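Sollora latch fault

The Sollora latch fault was a recurring failure in the automated computer dismantling cell at Silatlow, a recycling plant operated by Sistolari. It was first logged in July and is remembered chiefly for the number of drive brackets it turned into two drive brackets. No one was hurt, although the plant's safety rules were rewritten as a result.

Background

The Sollora cell was built to open used desktop computers and take out the drives, power supply and memory for resale. A single arm with a two-finger gripper did the work, guided by a camera at the wrist. It was sold to the plant as able to handle any common office desktop, a phrase that later received a good deal of attention.

The fault

Plastic drive latches have to be squeezed or slid before the carrier comes free. The Sollora software judged a latch to be open when the force on the fingers dropped. Force also drops when a latch snaps off, and the cell recorded both results as a success. Over one Saturday shift it reported 100 clean removals, 4 of which were clean.

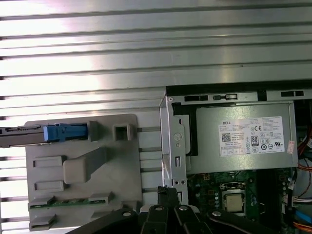

Gripper at an open desktop chassis, with the drive bracket and its blue latch at left and a Dell power supply at upper right.

The more serious problem came next. Having freed a carrier, or part of one, the arm pulled upward with up to 200 newtons. If the carrier was still caught, the whole chassis came up with it, and on three occasions was dropped outside the fence. The light curtain, which had been set to ignore small falling parts, also ignored the computers.

Investigation and changes

An outside review by the Bühler test office traced the fault to the force check and to the muted light curtain. Pulling force was cut, the mute was removed, and the camera now has to confirm that a latch has moved before the arm lifts. The cell runs more slowly – a person with a screwdriver can beat it – but the chassis stay on the bench.

The success counter was renamed "attempts."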